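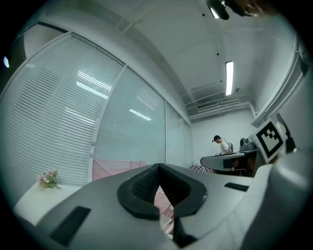 Progress report to the Prosser Fund
Hilel Community Football Club, youth and second-team program
Period covered: preseason through the end of September

Where we are

When you agreed to support us, we promised a report after the first stretch of the season, written in plain language and without a chart. The chart part was easy. The plain language version is that the under-16s are doing better than we told you they would, the second team is doing worse, and the field at Deleo Road drains about as well as it did before we spent money on it.

Players

We have 30 players registered across the two squads you are paying for. The under-16s have the larger share, and most of them turn up. The second team has the smaller share, and most of them text.

The grant was meant to give younger players a route into the second team, so that a good 16-year-old doesn't have to choose between being the best kid at a small club and the fourth-choice left back at a big one. Three have made that step since August. One is a center back who reads the game well and heads the ball as if it owes him something. One is a winger who has been told to track back at every session and has now done so twice. The last is our new backup goalkeeper, who became first choice on the opening Wednesday of the season when the other goalkeeper took a job with evening shifts.

We had a fourth in mind. He moved to Cidari in the summer. They have two full fields, a physical therapist and a snack bar with a grill, and we could not match the grill. We wished him well, and he scored against us in September.

Results

The under-16s have lost one match. They play a high line, pass out from the back and generally do what the coaches ask, so we have had to find new things to shout. Their best performance was the away win at Cidari, where they went behind early and stayed calm, which is more than can be said for the bench.

The second team has one win. It came in the rain, off a corner that was meant for somebody else. They have been in most matches until the last 20 minutes or so, then have stopped being in them very quickly. We think this is fitness more than ability. Several of the older players disagree and think it is the substitutions. The coaching staff have noted that view and moved preseason running forward by two weeks for next year.

We set a target of a mid-table finish in our proposal. We would like to keep that target for now, on the understanding that the table is still young and that the bottom of it is very close together.

Coaching

Both assistant coaches finished the classroom part of their license and are working through the practical assessments. One passed the first of these despite the assessor arriving during a drill that had become an argument. The feedback praised his "clear communication."

Sessions now run twice a week for each squad. The under-16s and the second team share the last half hour of the Wednesday session, which was the part of the proposal we were least sure about. The younger players like it because they get to play against adults. The adults like it less for the same reason. We are keeping it.

Money

We have spent $1,789 of the equipment and facilities line to date. The bulk went on drainage work at the Deleo Road end, portable goals, and a second set of training bibs to replace a first set that no two people can agree on the location of. League fees for the autumn are paid. So is the fine for a late team sheet, which came out of our own funds and not yours.

The one overspend is travel. We budgeted for shared cars and then drew away fixtures at the far side of the county for most of September. Minibus hire came to over $700 for the month. We would like your permission to move the unspent part of the tournament line across to cover the next few trips. The tournament we had in mind clashes with a school exam week anyway, and the parents have been firm on this point.

Problems

The field is the main one. The contractor dug the channel we asked for, in the place we asked for it, and the water now collects slightly to the left of it. They have agreed to come back and look before the winter. Until then, home matches in heavy rain are moved to the school field, where the lines are for a different sport and the referee needs reminding which ones to believe.

The other problem is goalkeepers. We have one and a half. The half is an outfield player who owns gloves.

What comes next

Between now and the winter break we plan to:

Give at least one more under-16 a start for the second team, in a match we have not already lost by halftime.
Finish the coaching assessments.
Find a second goalkeeper, with or without experience.
Get the contractor back to Deleo Road and stand next to the puddle with them.

If anyone from the Fund would like to see a match, the under-16s at home would show your money at its best. The second team would also be glad of the company. Kickoff for both is 10:30 in the morning, and boots with some grip are advised.

Submitted by the club secretary, Hilel Community Football Club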